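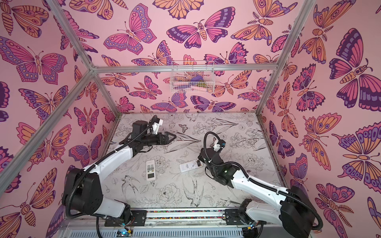 Stakau pocket power bank review

I bought the Stakau after my old battery pack stopped holding a charge. It's rated at 3000 mAh, so it's small, and it fits in a shirt pocket or the coin section of a bag. The colour I ordered was grey. What came was closer to green.

My phone died on the train to Irnerton, so that was the first test. From flat it got to 19 per cent by the third stop, and by the end of the trip it was usable for the rest of the afternoon. Don't expect a full charge on a newer phone. You'll get a good top-up and that's it.

There's one USB-C port, used for both charging in and charging out, and a short cable in the box. The cable is too short to use the phone comfortably while it's plugged in. I swapped it for a longer one and had no trouble.

The four lights on the side are hard to read in sunlight, and the last one goes out well before the battery is empty. The button is stiff – I had to use a thumbnail at first – but at least it doesn't turn itself on in a bag.

I also have the Groltmont pack, which holds more and charges two things at once. It weighs enough that I leave it at home. For travel I'd take that one, and for a normal work day the Stakau is fine.

The rubber feet are already peeling at one corner. Four stars out of five.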